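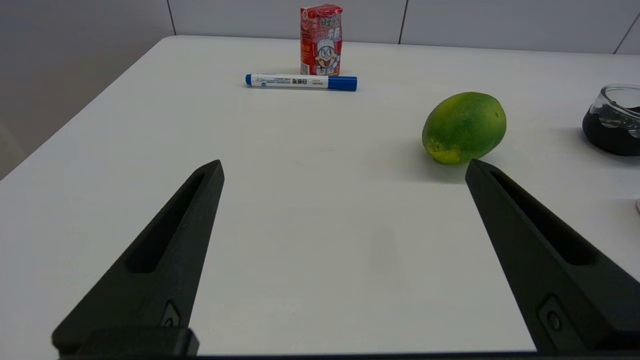

Vukasville, 30/11/2024

Vumham Furniture has been chosen to supply desks and meeting tables for the new public library in Vukasville, the company confirmed today. The order covers 56 tables in four sizes and is the largest Vumham has taken on since it moved to its Putent works.

Delivery will be made in two stages, with the reading rooms fitted first and the study floor to follow in May. The library expects to seat 100 readers at a time once both floors are open.

"Our staff have worked closely with the library from the first drawings," said Pei-shan Chiu, Head of Public Contracts at Vumham. "The tables will be in use every day — by schoolchildren, students and older residents — and they have been planned with that in mind."

Vumham employs 34 people at Putent and Au.

Press enquiries should be sent to the Vumham office at Putent.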